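Robot club, week 6

So we're back in our corner of the Altbridge building and I finally have something to write about that isn't soldering. Our project this term is a tidy-up task: two arms, a yellow container, some small blocks, and a few toys hanging around for company. We call the station Ciston (long story, it started as a typo on a label) and it has the loudest flowers on its walls you've ever seen. I love it.
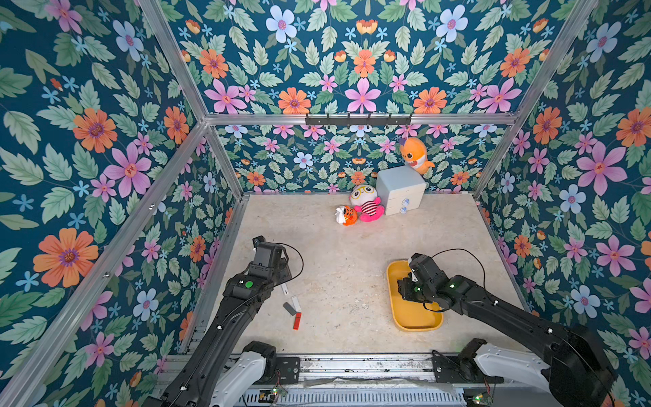
My job is driving the arms, and I was terrible at it for the first couple of weeks. You think you're being gentle and then the block shoots off toward the chest of drawers! What helped me was slowing down way before I needed to, and picking one arm to do the thinking while the other one stays put. Our goal is 366 good runs before the Norkereck meet in August and we have 80, so... yeah. I may be bringing snacks and staying late.

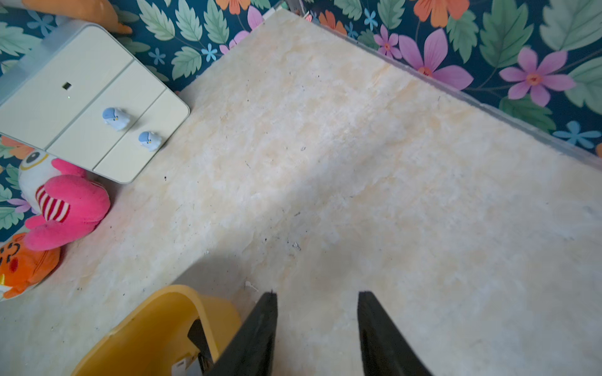

The other thing I've been learning is how different it all feels from the wrist views. Depth is the hard part. I'll be sure I'm right over something and then I switch to the wide view and I'm way off to the side. I keep both up on the screen now and just flick my eyes back and forth – it made me a little seasick at first, but I got used to it.

Skinny things are still my weak spot. Blocks are pretty forgiving, but anything shaped like a stick has to be lined up with the fingers or it spins away on you. My trick is to open wide, come straight down and wait 2 seconds before closing. The waiting is the part I always forget. 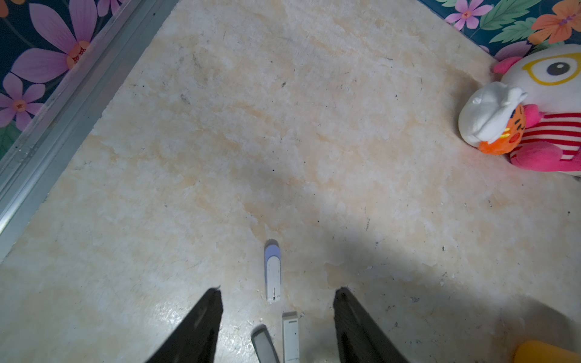
Stuff I need to do before next time

Vacuum the floor of the station. Go through my notes from the Yang workshop, especially the page on grip force. Find my good headphones.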